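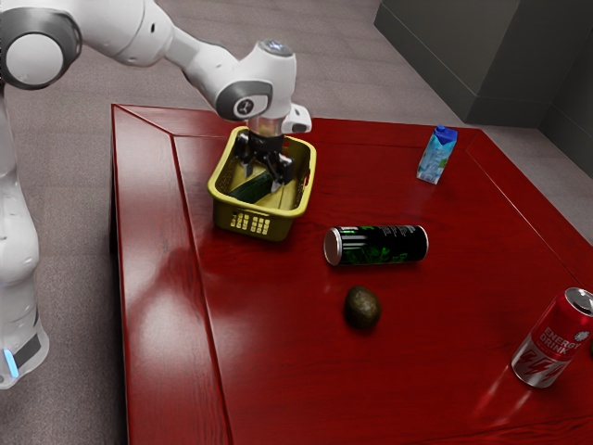
亮面红色木桌,桌上放着黄色塑料篮。

Tenex亮面木器养护蜡使用评价

2018年1月16日 星期二

这罐蜡是去年12月初买的,用到现在一个多月,家里的餐桌、书桌和一个矮柜都上过。先写结论:适合漆面完整的亮光家具,去雾、去指纹效果好,对浅划痕有一点遮盖作用,对白色水印和烫痕基本没用。哑光家具不要用。

买蜡的原因是餐桌。我家餐桌是在Ollar家具店买的,实木,红色亮光漆,2,931元,不算便宜。亮光漆好看是好看,但什么都看得见。手掌印、水杯底的圈、抹布留下的水痕,傍晚灯一开,从侧面看过去全是。之前我一直用湿布擦,再用干布擦一遍,刚擦完还行,吃一顿饭就又花了。时间长了漆面还会发雾,像蒙了一层很薄的油,怎么擦都擦不透。

后来在一个家具论坛上看到Oana Chiriac写的一篇旧帖,她是做二手家具翻新的,里面提到发雾多半是清洁剂残留和油脂叠在一起,先要洗干净,再上很薄的一层蜡。帖子下面有人推荐了几种,我挑了Tenex和Hajji两种来比较。

包装和价格

Tenex是扁圆的铁罐,100毫升,47元。盖子是旋的,第一次开有点紧,我用橡胶手套才拧开。罐里附一块圆形海绵,海绵偏硬,我用了一次就换成自己的旧棉T恤了。说明书是一张折页,字很小,中文部分只有半面,关键的几条倒是都写了:先除尘,薄涂,等表面发白再擦,新漆家具要等漆完全干透以后才能用。

Hajji是喷雾瓶,用起来快,但里面含硅油。硅油的问题是当时很亮,以后如果要补漆,新漆可能挂不住。我的桌子边角迟早要补,所以喷雾只在书桌的一个角上试过,没有大面积用。

质地和气味

蜡膏是淡黄色,室温下像稍微放软的黄油。冬天没开暖气的房间里会变硬,要用布多揉几下才能蘸起来。我试过把罐子放在暖气片旁边十来分钟,软硬正好。不要直接放在暖气片上,有一次我放上去忘了拿,表面化成一层油,凉了以后结得不太均匀,不过还能用。

气味比我预想的重,有松节油的味道,还有一点柑橘味。开窗通风,当天晚上就闻不太出来了,关窗的话要到第二天。家里有小孩或者对气味敏感的,建议挑出门前的时间做。

使用过程

餐桌我是分三步做的。第一步用温水加几滴洗洁精,布拧到不滴水,顺着木纹擦,然后换清水布擦两遍。这一步不能省,第一次我图快,只掸了灰就上蜡,结果把油渍封在下面,擦出来一块深一块浅,只好全部擦掉重来。

第二步等桌面干透。我等了一个晚上。说明书上没有写要等多久,只写“干燥后”。

第三步上蜡。布蘸很少的一点,打小圈推开,一次做一块报纸大小的面积,等表面起一层白雾,再换干净的布擦亮。蜡一定要少,多了擦起来非常费力,而且会粘灰。我的餐桌坐四个人,整张桌面连边带腿用掉的蜡,罐子里只看得出浅浅一个坑。一罐用一年应该没有问题。

最累的是最后的擦亮,胳膊会酸。桌腿内侧和横档下面我只简单抹了一下,平时也看不到。

效果

雾感去掉了,这是最明显的变化。擦完以后侧着看,灯的倒影边缘是清楚的,之前是糊的。手印还是会有,但是干布一抹就掉,不用沾水。水滴在上面会聚成珠,及时擦就不留圈。

浅划痕方面,碗底拖出来的那种细丝,正面看不见了,侧面还能看见。指甲能刮到凹槽的那种,没有变化,蜡填在里面反而有一点发白,要用牙签包着布清出来。深色或者红色的家具尤其要注意这一点,白色的蜡渍在红漆上很显眼。

桌上原来有一个砂锅烫出来的白印,我上了三次,没有任何改善。同事Aicha Tawfik说她家那块是用吹风机低温慢慢吹掉的,我还没敢试。

持久性一般。餐桌每天要擦,大概三个星期以后水珠就不太聚了,需要补一次。补的时候不用全洗,擦干净以后薄薄来一层就行,比第一次快很多。书桌和矮柜用得少,到现在状态还跟刚做完差不多。

几个日常使用中的小问题

塑料制品。打过蜡的桌面,放塑料篮、塑料盒、橡胶垫这类东西,最好不要长期压在一个位置不动。有些软塑料里的成分会和漆面或者蜡层起反应,时间久了会粘,搬开以后留一个印子。我母亲家的旧桌子就这样坏过一块,是一张透明软桌垫压了几年造成的。我现在的做法是隔几天挪一下,或者下面垫一块棉布。硬塑料好一些,但是底边有毛刺的会划漆,买回来先用手摸一圈,有毛刺就用砂纸磨掉。

热的东西。蜡不隔热,汤锅和茶壶还是要用隔热垫。垫子我推荐软木的,毛毡的掉毛,掉在刚上完蜡的桌面上很难清理。

防滑。桌面擦亮以后会变滑,轻的碗推一下能滑出去一截。家里有老人端碗不稳的,可以铺餐垫。

布。擦亮用的布要单独放,不要和厨房抹布混在一起洗。沾了溶剂类蜡的布也不要揉成一团扔进垃圾桶,说明书上要求摊开晾干再丢,我是搭在阳台栏杆上晾的。

和Hajji喷雾的比较

Hajji在书桌角上的效果,刚喷完比Tenex还亮,手摸上去也更滑。但一个星期左右那个角就开始吸灰,细灰落在上面要比旁边明显。操作上Hajji胜出很多,喷一喷擦一擦,几分钟做完。如果是租来的房子,家具不是自己的,或者只是过年前想让桌子亮一下,喷雾够用了。要长期用的桌子,我还是选膏状蜡。

价格上喷雾便宜一些,用得也快,算下来差不多。

哪些家具不适合

哑光漆和开放漆不适合,会局部发亮,很难补救。我在矮柜背面试过一小块哑光的地方,现在那一块还是比周围亮。木蜡油处理的家具也不要用,请用原厂配的油。贴纸皮的板材可以用,但意义不大,表面本身就不太吃蜡。钢琴漆我没有试过,不评价。

不确定自己家是什么漆的,先在桌子底下或者靠墙的一侧试,等一天再看。

购买

我是在网上的Dririnbridge店里买的,发货正常,铁罐外面包了两层气泡纸,收到没有变形。店里还有200毫升以上的大罐,如果只有一张桌子,没有必要买大的,开罐以后蜡会慢慢变干。每次用完把罐口一圈擦干净再拧紧,不然下次更难开。

评分

去雾:好
抗手印:较好
遮盖划痕:一般
持久:一般
气味:较差
价格:合理

用完会回购。下次会另买一块软一点的海绵,再把桌角掉漆的地方先补好再上蜡,补漆的过程如果顺利会另外写一篇。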